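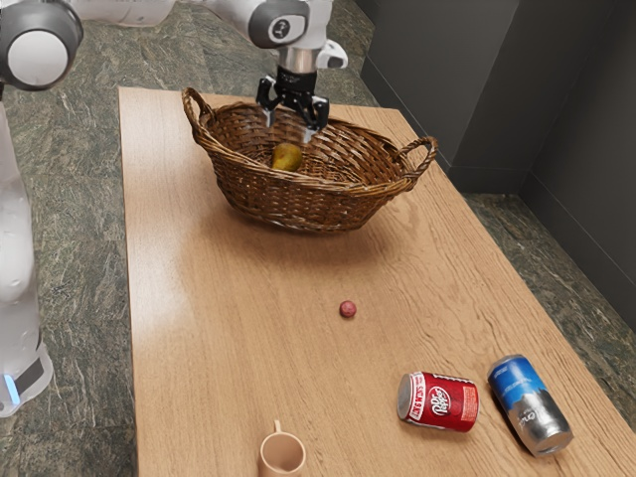
*Simulation Practice Group, Vitirico Robotics*

### 4.2 Naming objects before counting successes

The Prurkance checklist asks that every trial state its target, its container and its end condition before the arm moves. We adopted this rule after scoring 2000 simulated trials under the instruction "put the fruit away," a phrase on which our annotators held firm and incompatible views. A pear in a basket passed for one of them as soon as it was over the rim.
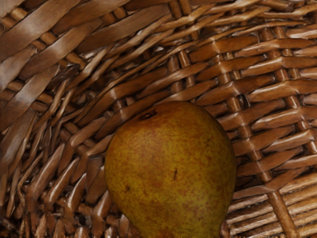
Another wanted it at rest on the weave, with the gripper clear, for 33 consecutive simulation steps. We kept the second reading and rescored everything, an exercise we recommend to anyone with a free February. The rule now also requires a named object in each instruction, so that "fruit" may appear only where any fruit will do.
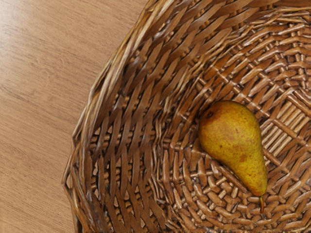

One reviewer of our draft objected that such strictness punishes policies for the sins of whoever wrote the prompt. We agree, and now log ambiguous instructions separately. There were 1221 of them, most of them ours.

**Figure 1.** Simulated tabletop with more than one candidate for "the fruit": a raspberry in the open, a larger orange-brown fruit nearer the viewer, and the basket beside them.

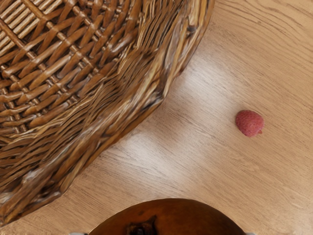
### 4.3 Reporting excluded trials

Excluded trials are listed by cause in the same table as the results. The Dradano rules permit an appendix, where we suspect such tables go to retire.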